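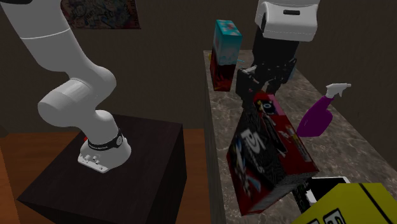 White jointed arm on a dark pedestal, computer render.

Skotach reusable sanitary pads, school pack, reviewed April 18, 2022

The Skotach pack is sold to schools and clinics in boxes of 20 sets. Each set holds 2 pads and a drawstring bag. We tested one box from the Ruawai depot.

Absorbency matched the printed rating up to 80 washes. After that the top layer pilled and drying time grew. The press studs held throughout. The wing is too short for wider underwear and should be lengthened.

The washing leaflet is clear but assumes running water, which many rural schools lack. The Poris pad dries faster and costs more per set.

Orders over 1,000 sets ship free. Suitable for school health stores with a covered drying line.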